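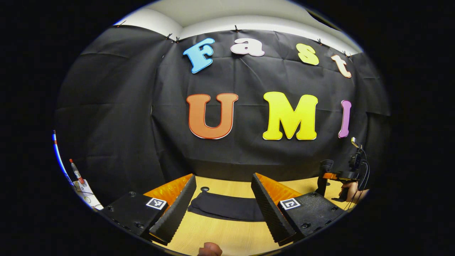
Figure 1. Folded black cloth on the work table, between the fingers of the hand-held gripper.

Can a Machine Fold the Laundry Yet?
Project report, Home Automation course
Siiri Toom and Shih-chieh Kong
Supervisor: Reinaldo Bastos
26/10/2020

Print this page | E-mail this page | 3 comments

1. Question

Our group wanted to know if machines can do small household chores today, at a price which a family can pay. We chose cloth folding. A plate has always the same shape, but a towel has a new shape each time you pick it up.

2. Method

A person did the folding with a hand-held gripper with two fingers. In this way we could study what the fingers must do before we think about the arm and the program. The foam pads in Figure 1 have fine ribs on the inner side. The black squares with a white border are markers, and the computer can use them to find the position of the fingers.

We made 86 trials in August. One trial was to fold the cloth in half two times and leave it flat. Laine Dzene repeated the same task with bare hands for comparison.

3. Results

With bare hands all trials were good. With the gripper, 11 trials failed. In most of these the fingers took two layers when we wanted only the upper one. The other problem was the corner, which slipped out when the person moved too fast.

We had also difficulty to see the cloth in the recordings. Black cloth in front of a black background is not a good choice when you need to find an edge. A lighter cloth would be better for the next group.

4. Cost

We asked the company Setia for the price of a small arm that could carry such a gripper. The answer was 2,375 euros, without the computer. Our opinion is that this is too much for folding towels only.

5. Discussion

Our trials show that two simple fingers are enough for the fold itself, when a human decides where to put them. They do not show that a robot can decide this alone. We did not test shirts or socks. Darren Entwistle suggested to begin with napkins, and we would like to try it if we get the room again in spring.

Share (11) | Print | E-mail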